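Laborbuch Textilgruppe, Eintrag von Khải Lã
17. Januar 2023

Thema: Trikots falten, Vergleich Startzustände. Fortsetzung von den Notizen vor der Weihnachtspause.

Ich schreibe heute etwas ausführlicher, weil ich beim letzten Mal nach zwei Wochen meine eigenen Abkürzungen nicht mehr verstanden habe.

Stand der Daten: Wir haben jetzt 307 Demonstrationen mit Trikots. Davon beginnen 217 aus dem zerknüllten Zustand, der Rest beginnt flach ausgelegt. Die Aufteilung ist nicht so geplant gewesen. Am Anfang haben wir nur flach aufgenommen, dann hat Jayasinghe vorgeschlagen, dass wir das Glätten und das Falten in einer Episode zusammenlassen, und seitdem ist fast alles zerknüllt.

Modell: gleiche Architektur wie im Dezember, nur die Länge der Aktionssequenz ist geändert. Training 2000 Schritte für den schnellen Test, danach der lange Lauf über Nacht auf dem Nideo-Rechner. Den schnellen Test benutze ich nur, um grobe Fehler zu finden (falsche Normierung, vertauschte Arme). Einmal waren die Arme wirklich vertauscht, das sieht man sofort: der linke Greifer will immer über den rechten hinweg.

Auswertung Vormittag
Zehn Versuche flach, zehn Versuche zerknüllt, immer das rote Trikot. Ich zerknülle nach dem Protokoll: in der Mitte greifen, hochheben, einmal drehen, aus niedriger Höhe fallen lassen. Nicht mit der Hand nachformen! Ich merke bei mir selbst, dass ich gerne ein bisschen helfe, und dann sind die Zahlen nichts wert.

Flach: gut. Die erste Faltung an den Ärmeln ist sauber, die zweite manchmal schief, aber innerhalb der Toleranz.

Zerknüllt: gemischt. Der Fehler ist fast immer derselbe. Die Policy sucht eine Ecke vom Saum und nimmt stattdessen eine Falte im Stoff. Wenn beide Greifer dann auseinanderziehen, wird das Bündel länger, aber es geht nicht auf. Danach legt sie ab und fängt von vorne an, und das wiederholt sich, bis die Zeit vorbei ist. In einem Versuch hat sie nach dem dritten Ablegen den richtigen Saum bekommen und danach alles ordentlich zu Ende gemacht. Also das Falten selbst kann sie, es fehlt der Einstieg.

Vermutung 1: Innenseite und Außenseite werden verwechselt. Wenn das Trikot auf links liegt, ist der Kontrast der Ziffer weg und das Pflegeetikett ist das einzige deutliche Merkmal. In den Demonstrationen haben wir zu wenig Fälle mit der Innenseite oben.

Vermutung 2: Der weiße Besatz mit den Streifen zieht die Greifer an. In den flachen Demonstrationen beginnen wir oft dort. Das würde erklären, warum der rechte Arm bei zerknülltem Start so entschlossen zu dem Besatz fährt, auch wenn er unter dem Haufen liegt und man ihn nicht richtig fassen kann.

Um die beiden Vermutungen zu trennen, möchte ich die Startzustände sortieren: (a) Ziffer sichtbar, Besatz verdeckt, (b) Ziffer verdeckt, Besatz sichtbar, (c) beides sichtbar, (d) keines von beiden. Pro Gruppe 10 Versuche. Die Zuordnung mache ich vor dem Start anhand vom Kopfkamerabild und schreibe sie auf, bevor der Arm sich bewegt.

Die Gruppe (c) kommt beim Fallenlassen leicht zustande, die Gruppe (d) ist schwierig zu erzeugen, ohne dass man nachformt. Ich muss mit Jayasinghe besprechen, ob wir für (d) das Protokoll ändern dürfen. 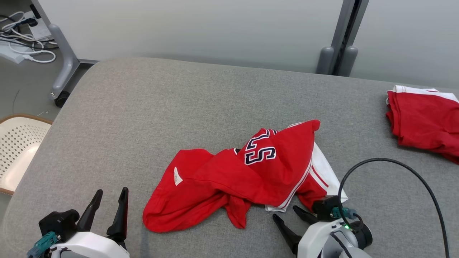

Startzustand Gruppe (c): Ziffer teilweise sichtbar, Besatz rechts unter dem Stoff, Etikett oben. Beide Greifer offen.

Bei solchem Start würde ich als Mensch zuerst den Saum links vorne nehmen. Die Demonstrationen machen es aber nicht einheitlich: Manche Operatoren heben erst das ganze Bündel an und lassen es aushängen, andere ziehen auf der Unterlage. Beides ist erlaubt nach unserer Anleitung, nur für das Lernen ist diese Mischung vielleicht ungünstig. Ich markiere in der Tabelle ab jetzt, welche Strategie benutzt wurde (H = hängen, Z = ziehen). Für die alten Episoden muss man das nachträglich anschauen. Das ist langweilig, aber ich mache es in kleinen Portionen.

Unterlage: Die graue Polsterfläche bleibt für alle Versuche gleich. Der Stoff rutscht darauf weniger als auf der glatten Platte von Flirkico, die wir im Herbst hatten. Ergebnisse von damals bitte nicht direkt mit diesen vergleichen.

Noch zu klären:
- Schwelle für den Griffabbruch. Ich glaube, sie ist zu empfindlich, bei dünnem Stoff öffnet der Greifer zu früh.
- Der Erfolg wird im Moment nur von mir bewertet. Eine zweite Person soll die Endbilder bewerten, ohne die Gruppe zu kennen.
- Die Trikots von Vastolent (andere Farbe, anderer Schnitt) kommen erst im Februar dazu. Bis dahin keine Aussage über Verallgemeinerung schreiben, auch nicht in den Folien.

Nächster Eintrag nach den Versuchen mit (a) und (b). Der lange Lauf ist gestartet, das Protokoll liegt im gemeinsamen Ordner unter „trikot_start“.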